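Revised in October. Replaces the older sheet on loose handles and adds the notes on molded grips and storage.

# Handles on hand tools and kitchen tools: cleaning, tightening, replacing

Most tools in a house fail at the handle before they fail at the working end. A file outlives several handles. A paring knife with a sound blade gets thrown out over a loose rivet. The notes on this page cover the common handle types, the cleaners and glues that suit each, and the point at which repair stops making sense.

## Identify the joint first

The material of the handle matters less than how it is joined to the tool.

- **Push-fit tang.** A pointed tang driven into a hole. Files, rasps, some chisels and most old awls. No glue in the original. Held by friction.
- **Glued tang.** A narrow tang set in epoxy or resin. Kitchen knives with round or oval handles, many screwdrivers of older make.
- **Full tang with scales.** Two slabs riveted or pinned to a flat tang the full width of the handle. Chef's knives, cleavers, some scrapers.
- **Eye and wedge.** The handle passes through the head and is spread by a wedge. Hammers, hatchets, mallets.
- **Molded.** Plastic or rubber formed directly over the metal. Most current screwdrivers, peelers, spatulas and pliers.
- **Screwed.** A bolt or threaded rod passes through the handle. Pan lids, saucepans, planes, some saws.

If the joint cannot be seen, hold the working end in a padded vise and twist the handle gently. Movement with a dry click points to a rivet or pin. Movement with no sound points to failed glue. A molded grip that turns has separated from the metal and will keep turning.

## Cleaning

### Wood

Wipe with a cloth wrung out in warm water and a little dish soap. Wipe again with clean water. Dry at once and stand the tool so that air reaches all sides of the handle.

Do not soak. Water enters at the end grain, where the handle meets the metal, and swells the wood there. When it dries the hole is larger than before. This is the usual cause of a knife handle that "came loose by itself."

For ground-in grease, use mineral spirits on a rag, outdoors or with a window open. Lay the rag flat outside to dry before it goes in the trash. For kitchen tools, use baking soda paste in place of mineral spirits.

### Plastic and rubber

Dish soap and a nail brush handle most of it. Work along any grooves, then across them. Rinse.

A rubber grip that has gone sticky is breaking down. Rubbing alcohol on a cloth takes off the tacky layer and may buy a year. Baking soda paste is slower and gentler. Neither one restores the rubber, and the stickiness returns. If the tool is worth keeping, cut the grip off with a utility knife, drawing the blade away from the hand, and fit heat-shrink tubing over the core.

Keep acetone away from clear and colored plastic handles. It clouds the surface in seconds and can start cracks that show up later.

### Cord and leather

Cord wraps can be scrubbed with soap and left to dry overnight. Leather washers, found on some hammers and fixed-blade knives, should be wiped only. Follow with a thin coat of neutral shoe wax. Oil softens leather washers and lets them shift.

## Oiling wood handles

Raw or worn wood should be oiled at the start of the heating season, when indoor air dries out. Boiled linseed oil is the usual choice in the shop. Kitchen handles should get food-grade mineral oil or a mineral oil and beeswax blend.

1. Scuff the handle with 220-grit paper, along the grain. Wipe off the dust.
2. Apply oil with a folded cloth. Put extra on the end grain.
3. Wait 16 minutes. Wipe off everything that has not soaked in.
4. Repeat the next day.

2 coats are enough for a handle in regular use. A third coat on top of oil that has not cured leaves a gummy surface that picks up dirt.

Rags with linseed oil on them heat up as they dry and can catch fire when balled up. Spread them flat on concrete, or put them in a metal can filled with water and close the lid.

## Tightening a push-fit handle

File handles come off in use, and a bare tang can go through a palm. Do not work with a loose one.

Pull the handle off. Clean the tang with a wire brush. Drop a few shavings of dry hardwood into the hole, seat the tang, and rap the butt of the handle on the bench. Do not strike the file. Files are brittle and a hammer blow on the tip can throw fragments.

If shavings do not hold, the hole is worn. A new handle costs less than the time spent on a bushing. Arndale file handles are sold by hole size, and the size is stamped on the ferrule. Choose a hole slightly smaller than the middle of the tang, then drill in steps: a narrow bit to full depth, a wider bit to half depth. The tang should slide in by hand until a thumb's width remains, then seat with the last few raps.

## Regluing a glued tang

Do this only when the blade or shaft pulls out completely. Glue run into the gap of a half-loose handle does not reach the bottom of the hole and locks the old glue in place.

1. Warm the joint in hot tap water inside a plastic bag. Pull, do not pry.
2. Scrape old glue from the tang. Roughen the metal with 80-grit paper.
3. Clear the hole with a drill bit turned by hand.
4. Degrease the tang with rubbing alcohol and let it dry.
5. Mix slow-cure epoxy. The Jadano two-tube type is adequate and stays workable long enough to line things up. Five-minute types set too soon for a deep hole.
6. Fill the hole halfway. Push the tang in with a slow back-and-forth twist so air can escape.
7. Wipe off squeeze-out. Stand the tool with the blade up, handle clamped lightly in a vise lined with cardboard.
8. Leave it for a full day before use, and longer in a cold garage.

Tape the blade before starting. Masking tape, 2 layers, folded over the edge.

## Rivets and scales

A loose brass or steel rivet can sometimes be tightened by supporting one head on an anvil or heavy block and tapping the other with a small ball-peen hammer. Use many light taps. A heavy tap splits the scale.

If a scale has lifted from the tang but the rivet is tight, food has usually worked in behind it. Clean the gap with dental floss and hot soapy water, dry it with a hair dryer on low, wick in thin epoxy and clamp. If the scale is cracked through a rivet hole, replace both scales as a pair. New ones rarely match an old one in thickness.

## Wedged heads

A hammer head that has moved up the handle gets a new wedge. It does not get a soak in a bucket. Soaking swells the wood for a day or two and leaves the joint worse afterward.

Drive the head back on by holding the tool head down, off the floor, and striking the butt of the handle with a mallet. The head climbs toward the hand. Saw off any proud wood at the top, then drive a steel step wedge at an angle to the existing wooden one. Wear eye protection.

## Shapes, and what they are for

Shape affects how a handle should be held in a clamp or rack as much as how it feels in the hand.

Straight round handles roll. A flat filed on one side stops this and does no harm. Oval handles show the direction of the edge by feel and should be kept oval when sanding. Tapered handles are thicker at one end and work loose from straight-sided clips, sliding toward the thin end with each small knock. Hang or rack them with the thick end up, so that their own weight pulls them tighter into the holder.

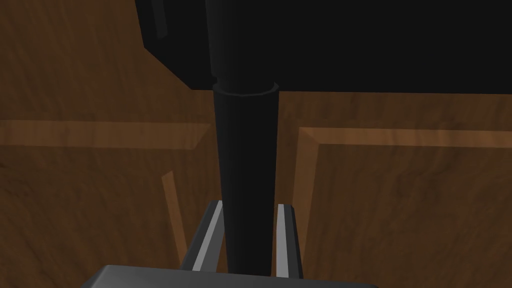
*Long tapered handle in matte black, thick end up.*

For a tapered handle in a vise, a pair of straight jaws touches along only part of the length. Glue strips of leather or cork to two loose blocks and let the padding take up the difference. Tighten until the handle resists a twist and stop there. Plastic handles take a permanent dent well before they crack.

## Storage

- Keep wood handles off concrete floors and away from heating vents.
- A magnetic strip holds the blade and leaves the handle free to dry. Mount it clear of the stove.
- Drawer dividers should be cut to the length of the handle plus the blade guard, with a finger gap at one end.
- The Tremimlow rack, part 852, has slots with sloped sides and takes tapered handles without an insert. Straight handles need a rubber band near the top.
- Rubber grips stored against each other in a hot shed will mark or bond. Put paper between them.
- Line a crock for kitchen tools with a folded dishcloth and wash the cloth weekly. Water collects at the bottom.

## When to replace

Replace, do not repair, in any of these cases:

- A striking tool has a crack that runs along the handle for any distance, even a fine one.
- A molded grip turns on the shaft of a screwdriver or chisel.
- An insulated handle on an electrical tool has a cut, a nick or a burn. Tape does not restore the insulation.
- A pan handle moves after its screw has been tightened fully. The threads in the bracket are gone. Afridi lists replacement brackets by hole spacing, measured center to center.
- The wood is soft when pressed with a fingernail near the ferrule.

Save the ferrule, wedges and screws from anything discarded. Store them in a jar with the thread size written on the lid.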